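5 Recording a task by remote control

Read this section before your first session with the Telo hand controllers. It covers two-arm tasks on a tabletop. For one-arm tasks, and for guiding the arm directly by the wrist, see section 4.

5.1 Before you start

1. Check that both arms are parked and the status light on the Jarnik base unit is steady.
2. Clear the table of anything that is not part of the task. Tools left near the edge will end up in the recording.
3. Set out the task items. Leave room for both grippers to come down on either side of the main item.
4. Open the Farham recorder and choose New Task. Give the task a name of no more than 26 characters.
5. Type the instruction in plain words, as you would say it to a person. "Take the fruit out of the bowl" is enough.

Note: The instruction is saved with every take under that task name. If you change the wording, start a new task.

5.2 Matching the controllers to the arms

1. Hold one controller in each hand with your elbows bent.
2. Press and hold both side buttons until you hear two tones.
3. Move your left hand forward a short way. The left arm should follow. Do the same with the right.
4. If the wrong arm moves, release both buttons, swap hands and repeat from step 1.

Caution: The arms follow as soon as the second tone sounds. Do not reach over the table after this point, and keep other people outside the marked area.

5.3 Recording a take

1. Bring both grippers above the table, clear of the items.
2. Press the foot pedal once. The recorder counts down and begins.
3. Do the task at an even pace. Small pauses are fine – long ones should be avoided, as the robot will learn to wait there too.
4. When the task is done, lift both grippers clear and press the pedal again.
5. Mark the take Good, Poor or Discard. A take with a dropped item can still be marked Good if you picked the item up again and finished.

With a clear bowl like the one used in this section, go in from over the rim. The sides slope, and a gripper that pushes against them will slide the bowl along the table.
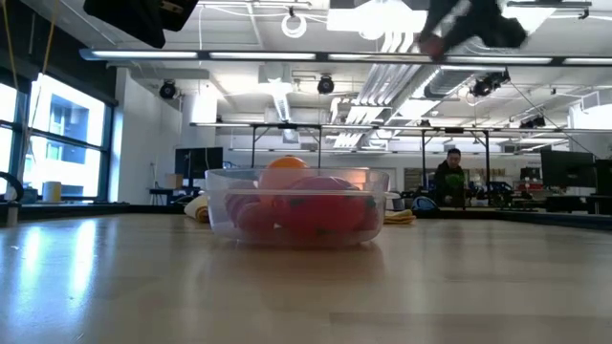

Bernadette Renaud wrote in to say that her first takes came out jerky, and that they got better once she stopped watching her own hands and kept her eyes on the gripper tips. She also rests her forearms between takes and turns the motion scale down for soft or round items.

The motion scale is under Settings, Controllers. At the default value the arms copy your hand movement one to one. At a lower value the same hand movement gives a smaller arm movement, and you may need to re-center more often (hold the thumb button, move your hands back, release).

5.4 How many takes

Plan on 20 takes to check that a task can be taught at all, and 200 before the first training run. Move the items a little between takes. The recorder holds 1,000 takes per task; after that, export to the Roussel drive and clear the list.

5.5 Ending the session

1. Park both arms from the Home menu.
2. Wait for the single low tone, then put the controllers on their dock.
3. Review any takes left unmarked. Unmarked takes are not exported.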